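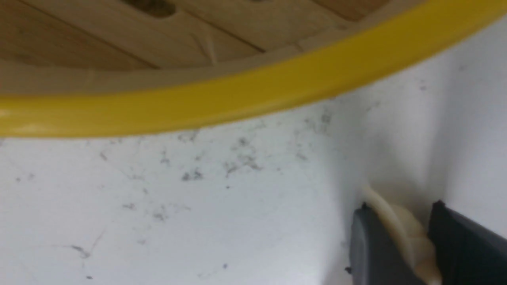 Tonbridge, February

Cundlow Household Repairs Survey: Data Card

Summary

The Cundlow Household Repairs Survey records what residents of Cundlow did when an item in the home broke, wore out or came apart. It contains 200 interview records, one per household, covering furniture, kitchenware, clothing, toys and small appliances. The release is maintained by the Essien Institute. Questions should be addressed to Wim Dekker, data editor.

Contents

households.csv — one row per household, with size, type of dwelling and years at the address
items.csv — one row per item reported, linked by household_id
codebook.txt — definitions of all 27 variables

Collection

Interviews were held in person, in the evening, and followed a fixed list of questions. Of the 200 households, 146 reported at least one attempted repair in the previous year. The remaining households were kept in the file and carry a zero in the field repair_any.

Answers were typed into Wultix during the interview and exported as plain text. Item names were then grouped by material by two coders working separately. Where the coders disagreed, the item was placed under "mixed or unclear."

Known limitations

Costs are as stated by the respondent and were not checked against receipts. Repairs made by a landlord are likely to be undercounted. Version 2 corrects an error in which glued and screwed repairs had been merged — users of the first version should download items.csv again.

Privacy

Names and street addresses were removed before release. Dwelling type is given in broad groups only. Users may not attempt to identify any household.

Terms of use

The files may be used for teaching and research, with credit to the Essien Institute. Resale is not permitted. Corrections are reviewed each Thursday and listed in changes.txt.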